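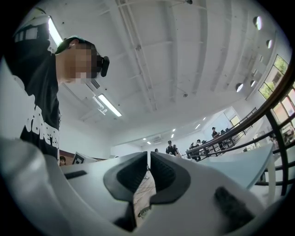 Gripper view from the hall, fingers apart, railing and windows off to the right.

Notes on the pose tracking rewrite for the hand-held grippers. Short thread, mostly for whoever inherits the config files.

The old tracker lost its place in large rooms. Long ceiling beams and repeated light fittings all look alike to a feature matcher, and it would happily lock on one beam over.

First change: points that fall on the gripper body are now masked before matching. They never move relative to the camera, so the solver read them as proof we were standing still.

The mask is a fixed polygon per unit, stored beside the lens calibration. Orhun wanted a learned one. We tried it in August — no gain, and slower.

Second change: features are capped at 2000 per image and spread over a grid. Before that, the windows and the foliage took most of the budget.

Third: distant people are left to the outlier step. Someone close to the lens is a different matter and still costs us the odd track.

Results on the Dunen set, 257 recordings: 9 lost tracking at some point. 8 of those recovered by relocalising against the map. The last one is with Canan Kocabaş, who suspects the clock offset between camera and IMU.

Finger width is estimated separately and does not depend on any of this. If your widths look wrong, check the pad offset in the Cuvley config first.

Branch is tracker-mask. Rebuild your maps before comparing with old runs — the file format changed.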